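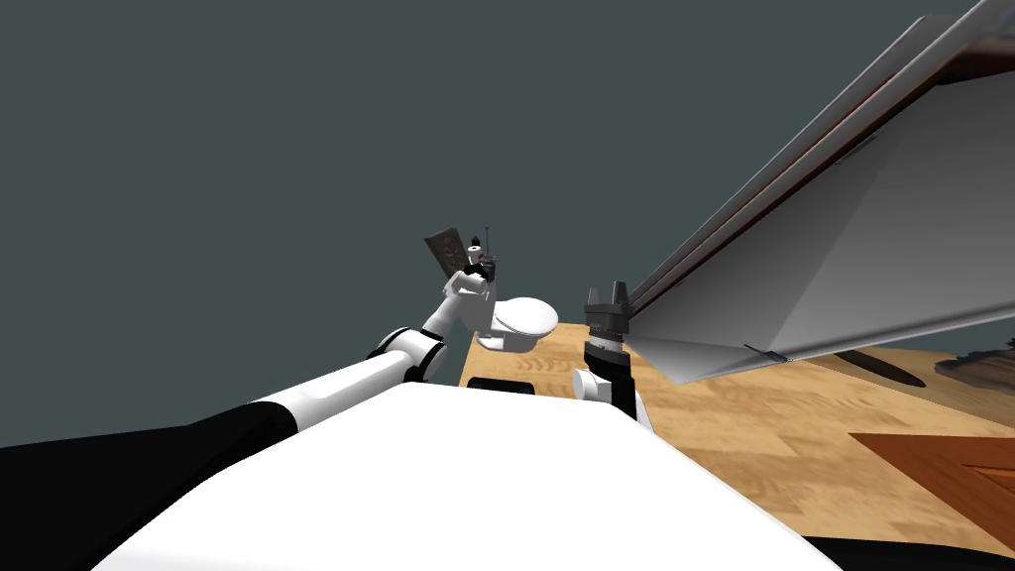
I've been using Sastatach 7 as my motion planner since February, which is long enough to stop being impressed by the splash screen. It's a planning and control package for two-armed mobile robots, it talks to the Uzor simulator through a plugin, and it promises "collision-free motion in any home." I'd settle for one home. Even one room would be nice.

**Setup.** Easier than I feared. The installer found my Uzor build without help and loaded my robot model on the first try, then printed 28 warnings about joint limits and declared everything fine. It was fine. I still don't know what the warnings wanted.

**Planning.** The good part. Give it a start pose and a goal and you get a path, usually before you've reached for your coffee. I've been throwing the Potwood household scenes at it, and it does well in tight spots where my old planner, Gomedlow, would think hard for 14 seconds and then suggest giving up. Gomedlow had a gift for that.

Keeping one arm parked while the other carries something is a single checkbox now. In Gomedlow it was a config file, a second config file, and a prayer.

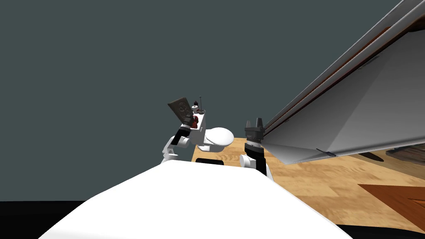

*Left gripper holding the plate, right gripper open beside the slanted panel.*

**Held objects.** Less good. Sastatach wraps whatever the gripper is holding in a box and plans around the box. For a flat plate held at a tilt, the box is mostly air, and the planner guards that air with its life. You can swap in the real mesh, but the setting is three menus deep under "Appearance," where I'd never have looked if I hadn't been trying to change the background color.

**The viewer.** You can attach the camera to the robot, and it'll faithfully copy whatever roll you gave the mount. There's a "level horizon" button. It levels the little compass icon in the corner and leaves everything else alone.

**Error messages.** My favorite is "Error 1903: goal is unhappy." The manual lists it as "see Error 1903."

**Worth it?** If you're coming from Gomedlow, yes, and don't wait for the next release. If your current planner already handles two arms and lets you choose the collision shape without a treasure hunt, stay put for now. I'm keeping my license, mostly for that checkbox.

Four stars. I'd take one back for the compass, but the form doesn't do halves and I've already clicked.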